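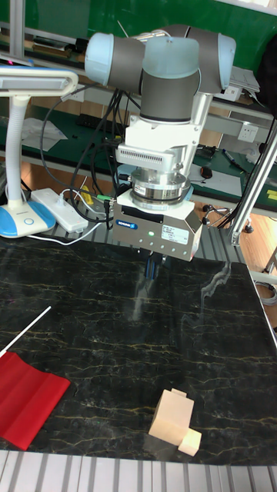
Renting a robot arm by the month

Small shops that want to try a robot arm have usually had two choices: buy one, or borrow time on somebody else's. Jultenora, a rental firm that began taking orders in September, offers a third. Its Serus package is a bench, an arm, a gripper and the software to run them, delivered and set up for a minimum of 3 months.

The bench comes with an aluminum rail along the front edge, and customers can bolt their own fixtures to it. The top is a matter of taste. We tried the package with a glossy black marble pattern, which looks good and shows every fingerprint.

Setup took a morning. The software, called Kuturari, lets you move the arm by hand, save each position and play the list back. Anyone who has programmed a thermostat can manage the basics. Grip force is harder. The default setting suits solid parts like wood blocks, and it has to be turned down for anything that folds or creases. The manual gives this one paragraph. 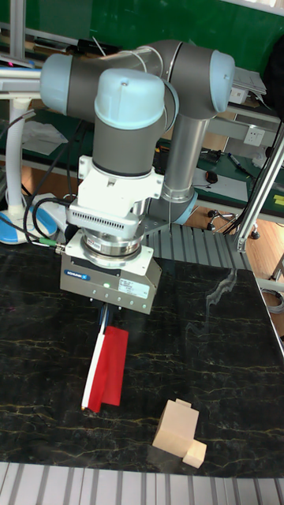
The Serus arm holds a folded red piece upright over the bench. The gripper carries a Schunk label.

Rent is $800 a month, with a $400 delivery charge each way. Support is by phone, and the firm promises an answer within 24 hours. Our one call, about a saved position that would not load, was returned the same afternoon.

There are gaps. Kuturari cannot yet share a program between two benches, and cable routing is left to the customer. Plan for slack on the left side of the arm before fixing anything down. A larger bench, the Magalhães, is listed in the catalog but can't be ordered yet.

Orders for the Serus placed by 20th November ship before the end of the year. The bench needs a level floor and a standard wall outlet.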